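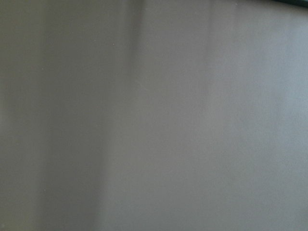 Gray surface, close up.

Review: the Anness rebound board for football training at home

I play football in a small amateur club, on the left side of midfield, and I am not a young player anymore. My first touch was never good. In November our coach, Mervyn Tunstall, told me that I should pass a ball against a wall every evening. I live in an apartment house where the neighbors do not love this idea, so I bought a rebound board from Anness and put it in the yard behind the garages.

The price was 124 dollars, with delivery. You can find cheaper ones, and my teammate Finbarr Tierney has one from Skiduden which he is satisfied with, but his is a net on a frame and mine is a solid board. These are two different things. The net gives the ball back higher and slower. With the board the ball returns low on the ground, almost as a real pass, and this was what I wanted to practice.

Assembling. The instructions are only drawings, and drawing 4 shows the rear support from the wrong side. I attached it, saw that the board was leaning forward, and had to take it off again. After this it went well. You need your own wrench. The feet have holes for pegs, but the pegs in the package are too short for soft ground, and I bought longer ones.

Using it. I do the same program most evenings: 100 passes with the right foot, then 100 with the left, from a distance of 12 feet. When I hit the middle of the board the ball comes back straight and with good speed. Near the upper corners it is less predictable, and sometimes it goes to the side so that I have to run after it behind the garages. For a goalkeeper this could even be useful. Tiziana Sartori, who keeps goal for our women's team, tried it one evening and she liked exactly those bad corners.

The angle can be changed in three positions. The steepest is for passes on the ground. The middle one lifts the ball to the knee or the thigh, and I use it for volleys. The flattest position I find not so useful, the ball goes up too high and it comes down with no force.

The noise is my biggest complaint. It is quieter than a garage door, but it is not quiet. On the product page it says "low noise," and I would not write this if I was the seller. I put a rubber mat under the feet and it helped a little. After eight in the evening I don't play.

I also must mention the weight. One person can carry it across the yard, but I would not like to take it to the field on every training day. It has no handle — a strange decision for a thing that you are supposed to move.

Did my touch become better? I think yes, mostly with the left foot. Mervyn says he sees it too, but he is a polite man.

I would buy it again if you have a yard and patient neighbors. For small children I would take the net, it forgives more and it is easier to store. Four stars from five. I take away one star for the pegs and the missing handle together.

Posted 2014-01-14 by Beat Thaler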